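Print this page | E-mail this page

25th January
Shahla Jalali

Handout 4: Looking after the hand-held grippers

These notes cover the care of the Emier hand-held gripper between recording sessions. They assume you have read Handout 3 on mounting the jaws. The fixed arm at Storimton has its own schedule and is not dealt with here.

1. Before a session

Wipe the lens with a dry microfibre cloth. Do not use solvent — it lifts the coating. Check that both jaws close fully under light finger pressure and return without sticking. A jaw that hangs on the return stroke usually has grit in the slide; brush it out and try again before reaching for grease.

Inspect the marker cards. A card with a lifted corner or a scratched black border must be replaced, as the tracking software reads the jaw opening from it. After fitting a new card, repeat the opening calibration at three widths and save the file under the gripper's own number.
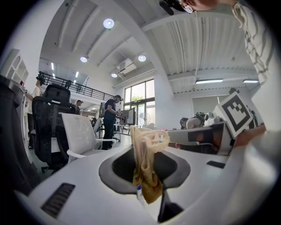 Soft items give more trouble than rigid ones. Fibres collect at the root of the fingers and around the slide, and will in time stop the jaws from meeting. Where the work is mostly cloth, clean these places every 100 cycles; otherwise every 200 is enough.

2. Periodic work

At roughly 2,000 cycles, remove the finger pads and check them for glazing. Replace them in pairs. Tighten the jaw screws by hand only — the inserts strip easily, and a stripped insert means a new body.

Enter the cycle count in the Karkero log. Gripper 658 has a revised slide and takes the longer screws; see Mojtaba Akbari's note of October.

Comments (2) | Shares (7)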